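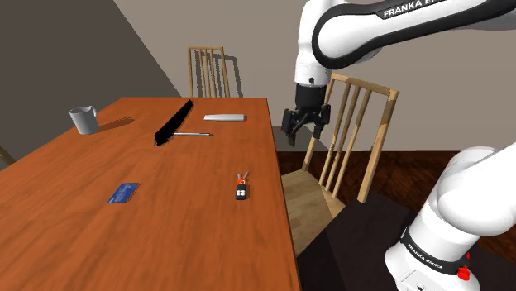 We drove up to Lurkmont for the open day at the Pendthorpe lab and I'm so glad we did! The group there teaches robot arms to pick up household things, and nearly all of the practice happens in simulation. They call the method Lill. Small everyday objects get scattered on a simulated table in a new arrangement each time, and the arm has to work out which one it was asked for and how to grip it.

The talk lasted less than half an hour but it was packed. Their January test ran 2,021 tries and 1,597 ended with the right object lifted – thin, flat things were behind most of the misses. A student told us that adding 200 new layouts helped more than any change to the program, and I would never have guessed that.

Afterward they let visitors type in requests and watch the screen. I stayed for 3 turns (the line was short) and would have stayed for more. The Zolstead shuttle stops right outside, so skip the parking lot.

Lurkmont Day Trips | Contact | Back to top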